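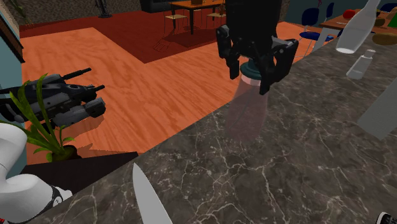 Notes from the open day: simulated kitchens and the two-arm demo

Intro to Robot Manipulation, week 7 handout

These are my notes from our visit to the Wircombe open day, cleaned up a bit so that those of you who had a lab clash can follow along. I've added the things I kept muttering to whoever was standing next to me, and there are a few questions at the end for next week's discussion. Read it with your kinematics notes nearby, but you won't need them for the first half.

1. What we went to see

Wircombe opens its teaching lab to visitors every July, and for the last few years the big draw has been the real hardware. This year they gave the main screen to the simulator, which I was secretly thrilled about (I know, I know). The simulator is called Pillus. It runs a set of furnished home interiors, and the one we spent most of our time in was an open-plan kitchen and dining room with a marble counter along the near side.

The demo ran on a loop: a robot gets a short instruction, picks something up off the counter, carries it a short way and sets it down. Each run is a fresh attempt with the objects nudged into new places, so you could stand there for quite a while and see a different run each time. I stayed for 42 of them. My feet hurt.

2. The grasp

Let's start with the part you can connect straight to lecture. The gripper doing the work has two fingers, and it takes hold of a bottle from above, one finger on each side, just under the cap. That's a pinch grasp, the kind we drew on the board in week 2. Two contacts facing each other, the line between them passing through the object, both contact forces sitting inside their friction cones. If you can sketch that from memory, great. If you can't, go sketch it now, because it's coming back on the midterm.

A couple of things I'd like you to think about with a bottle.

Where you hold it matters. Grip near the top and most of the mass hangs below your fingers, so the bottle wants to stay upright, like a pendulum. That's friendly while you're moving slowly. Speed up and the bottom starts to swing, and now the fingers have to resist a twist about the line between the contacts. With small flat pads you can resist a little of that. With idealized point contacts you can't resist any of it. This is exactly why we fussed over soft-finger contacts versus point contacts, and I hope it feels less like fussing now!

Friction is a number somebody typed. In the real world you get whatever friction the plastic and the finger pads give you. In a simulator you pick a coefficient. Pick a high one and your policy can get lazy – it learns to grab anything anywhere and the bottle just sticks. Our guide told us they vary the friction from run to run for that reason, and that the success rate dropped noticeably when they first turned this on. I would have loved a plot.

3. Looks and physics are separate things

Somebody in our group asked why the bottle was see-through, and pinkish, and whether the gripper would have trouble with it. Good question, and it gets at something people mix up all the time.

A simulated object usually carries two shapes. There's the visual mesh, which is what gets drawn, and there's the collision mesh, which is what the physics engine bumps into. They don't have to match. A bottle can be drawn as a faint ghost you can see the countertop through and still be as solid as a brick as far as the fingers are concerned. Going the other way, a beautifully drawn houseplant with long thin leaves might have a collision shape that's one plain cylinder around the pot, and an arm could sweep straight through the leaves without feeling a thing. (I asked about theirs and got a shrug and a smile, so treat that as my guess.)

Where transparency does bite is perception. If your policy works from camera images, a see-through object borrows its color from whatever is behind it. Put it over dark marble and you get one appearance, put it over an orange wood floor and you get another. Real depth cameras have their own miseries with clear plastic, and a simulated depth sensor will often hand you a perfect reading that the real one never would. So if somebody shows you a wonderful result on transparent objects in simulation, your first question should be what the depth channel came from.

4. Clutter is the point

I was pleased to see that they hadn't cleared the counter. There was a knife lying flat on it, there were other bottles toward the far side, there was a potted plant on a neighboring stretch of countertop. The dining furniture was all in place behind, with things to eat left out on one of the tables.

Most of that has nothing to do with the task, and that's what makes it useful. A policy trained over a bare table learns that anything which isn't table must be the target. Then you put it in a kitchen and it goes after the fruit.

The knife is worth a minute on its own. A thin, flat object on a hard surface is about the worst thing you can ask a two-finger gripper to pick up from above. The fingertips hit the counter before they get underneath the blade, and there's hardly any side to squeeze. Think about what you'd do with your own hand – you'd probably go for the handle, or slide the thing to the edge of the counter and let it hang over. That second trick has a name, it's an example of using the environment as an extra contact, and we'll do it properly after the break.

5. Two grippers, one workspace

There was a second gripper in the same workspace, off to one side. The guide walked us through how Pillus handles two arms, and this was the part where I took the most notes.

The planning problem grows quickly. If each arm has 7 joints, you're searching a 14-dimensional space, and each arm is a moving obstacle for the other. Their planner, which they call Han, deals with this by giving one arm priority. The first arm plans as though it were alone, and the second plans around the path the first has already claimed. It's fast and easy to explain. It also misses solutions, because sometimes the only way through is for the first arm to back up a little and it has no reason to do so.

We saw one run where the second arm waited almost the entire time. I overheard a visitor call it lazy. It was doing exactly what it had been told!

6. The numbers they gave us

I wrote these down from the guide's talk, so please quote them as "from the open day" and nothing stronger.

Training runs per task: 4,000
Kitchen layouts in use at the moment: 7
Arms in the kitchen setup: 2

Physical hardware comes later. They plan to move the bottle task onto a bench robot with grippers made by Beveo, a small shop down the road that also supplies the finger pads. There was a pad on the table by the door that we were allowed to squeeze. Softer than I expected, a bit like a pencil eraser.

7. For next week

Please come with something written down for each of these. Half a page in total is plenty.

Draw the forces on a bottle held by two fingers just below the cap, first hanging still, then accelerating sideways. Mark which contact forces and moments change.

Choose an object in your own kitchen that you think a two-finger gripper would fail on, and say which step goes wrong (reaching it, closing on it, lifting it or letting go).

Han gives one arm priority. Come up with a simple two-arm task that this approach can't solve even though a solution exists. A stick-figure drawing is fine.

If you could randomize only one thing in the simulated kitchen between runs, what would you choose for the bottle task and what would you expect to break first?

Background reading is the soft-finger section of the course packet, plus the short piece on domain randomization. Skip the proofs the first time through and go back if the second drawing gives you trouble. The sign-up sheet for project pairs is outside my office until 4 p.m. the day before class.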